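Speaker notes -- "Seven joints, one opinion: planning for boring parts"
Rirnlow meetup, September 2021

Opening. Don't thank the projector. Say name, say Skaven is the planner and Karabulut is the simulator, and that I named neither of them.

Start with the complaint. Everybody's demo has the arm picking up a cube. Cubes are polite. Our customer at Ikimis has cylinders, and they roll into whatever pose makes your grasp sampler look worst. Go straight to the cell.

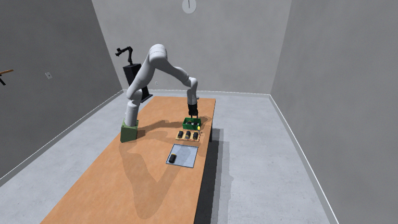 A seven-joint arm gives you one joint more than a gripper pose needs. In the brochure that's called dexterity. In the planner it's a whole family of elbow positions for every grasp, and the IK solver picks one with the judgment of a shopping cart. Early Skaven took the first solution that cleared collisions. Legal, every time. Also, every so often, the arm went the long way round to reach a part next to it.

Show of hands: who has shipped "first valid solution"? Wait. Put my own hand up.

What we changed, keep this short:
Seed IK from the current joint state, then from 9 stored postures.
Score by joint travel, with a penalty near the limits.
Throw out anything where the next move has no exit. This one hurt. The old code planned the grasp and the retreat as if they'd never met.

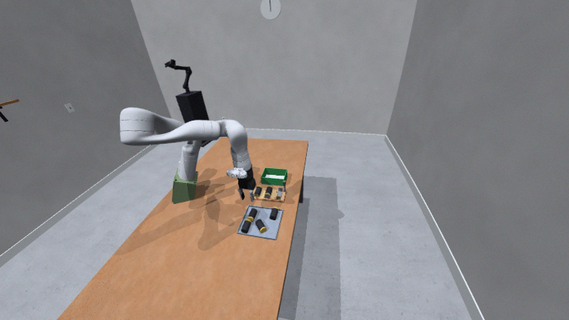

Skaven in Karabulut: gripper down, elbow wherever it liked.

Numbers slide. Planning time was 237 ms median before, 218 after. Pause for the gasps. The median was never the problem, so don't defend it. The problem was the tail, and the tail is where operators form their opinion of you. If somebody asks for the full histogram, it's in the backup slides and it's ugly.

Perception, one minute only. The pose estimator knows a cylinder's axis well and has no idea about rotation around it. Good, neither do we. Tell the planner that angle is free and you get grasps back that you were rejecting for no reason. The yellow end matters though, it's how we tell which way the part points. We had the sign flipped until December. Güven Taşdemir found it by reading the transform out loud in a meeting, slowly, which I recommend as a debugging tool and not as a social event.

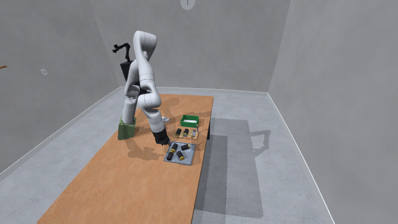

Approach height comes next. We plan to a pregrasp above the part, replan from there with a fresh pose, then go straight down in Cartesian space. 4 retries, then the task layer gives up and picks a different part. People hate the giving up. Put the retry limit in the config file and let them hate a number -- it's healthier.

Sim caveat, say it before the Q&A does. Contact in Karabulut is kinder than contact anywhere else. I trust it for reachability and collisions and for catching my own typos. I don't trust it about friction.

If running long, skip the behavior tree slide. If running short, still skip it.

Questions. Someone will ask why we don't learn the whole thing end to end. Answer: maybe, ask me after the posture table stops working. Then point at the next hand, quickly.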